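Seol Wrist-View Evaluation Pack

Product page | Specifications | Method | Results | Ordering | User comments

Seol is a set of simulated household rooms and scoring tools for testing manipulation policies that rely on a wrist camera. It is built and maintained by Leltow and runs on a single workstation. The current release is the one labs have been asking for since November, with the bathroom and kitchen rooms merged into one download and the scoring code rewritten.

What it is for

Most policies we are sent for testing do well when a fixed overview camera is available. Take that camera away and the numbers drop, sometimes by more than the training logs would suggest. Seol measures that drop. Each task is run twice from the same starting state, once with both camera streams and once with the wrist stream alone. The score is the difference between the two runs, reported per task and per room.

The pack does not train anything. It takes a policy, runs it, and writes out a report.

What is in the pack

Room files, with surfaces in tile, wood, glass and painted finishes
Object set with simplified meshes and matching collision shapes
Paired-run scheduler
Scoring scripts and report templates
Urow logging module, also sold separately
Reference results from our own baseline policy

The object meshes are low in polygon count on purpose. Contact is computed on the same mesh that is drawn, so what the policy sees and what it touches agree. Users who want smoother meshes can swap them in, but the reference results will no longer apply.

Method

A full evaluation is 500 paired episodes. Each pair shares a random seed, which fixes the object pose, the starting arm pose and the lighting. The only thing that changes inside a pair is which camera streams reach the policy. Episodes end on success, on a time limit, or when the arm reports a joint limit for 2 seconds.

Wrist frames are logged for every step in both runs, including the steps before the arm reaches the object and the steps after it gives up. Earlier versions kept only the frames near contact. That made the files smaller and hid the most useful part. A large share of failures start well before contact, while the gripper is pointed at a wall or a corner and the policy has nothing to go on except the surface pattern.

Repeating patterns get their own setting. Small square tile is hard for visual motion estimates because one patch looks much like the next. The tile layout can be left irregular, as shipped, or switched to a plain repeating grid. We recommend running both and reporting them separately.

Results from the baseline policy

With both streams, our baseline finished 412 of the 500 episodes. With the wrist stream alone it finished 239. The gap is 173 episodes, and we went through all of them by hand.

The largest group were search failures. The policy lost the object from view early and did not find it again before the time limit. The next group were approach failures, where the object was in view but the arm came in at a poor angle and pushed it. A smaller group had the object between the fingers and closed at the wrong time. The last group, seven episodes, we could not sort, and they are listed in the report as unassigned.

We also tried a simple change. If the policy reports low confidence, the arm backs off along its last path and looks again. This recovered part of the search group and did nothing for the approach group. The change ships with the pack as an option and is off by default – turn it on only after you have a clean baseline.

One caution on reading the scores. A small gap does not mean a good policy. A policy that fails with both streams will show a small gap too. Always read the gap next to the two-stream success count.

System requirements

Linux workstation with one discrete graphics card
Python environment file included
Disk space depends on logging level – full wrist logging is the largest
No network connection needed after the license is activated

Licensing and support

Academic licenses cover one lab and any number of machines in it. Commercial licenses are per site. Support is by email from the Stotamthorpe office, and most setup questions are answered in the guide that comes with the download. Customers on the previous release can move to this one at no charge, but old result files need to be converted first. The converter is in the tools folder.

Sample wrist views

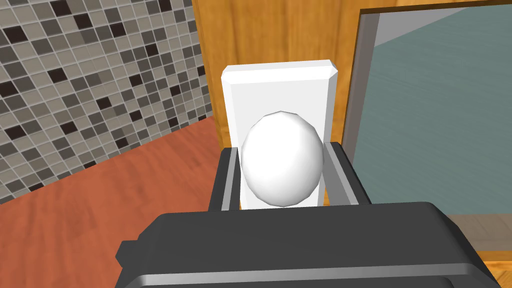

Simulated wrist-camera views, one with a white egg-shaped object at the fingers and one with only tile past them.
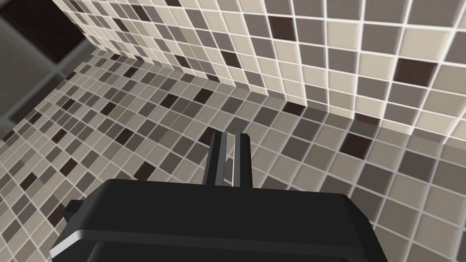 User comments

Urow user, on the two-stream comparison: We have been running the previous release for a while and moved over last month. The paired seeds are the reason we stay with it. Before that we compared averages from separate batches and argued over whether the difference meant anything. Our gap came out larger than your baseline, nearly all of it in search failures, and worse on the repeating grid than on the irregular layout. I would like to see the back-off option log how far it retreated. Right now I have to work that out from the joint file, and it takes longer than the run does. Also, the converter stopped on two of our old result files with no message. Both had an empty notes field. Filling the field in fixed it, but a line in the guide would save the next person an afternoon.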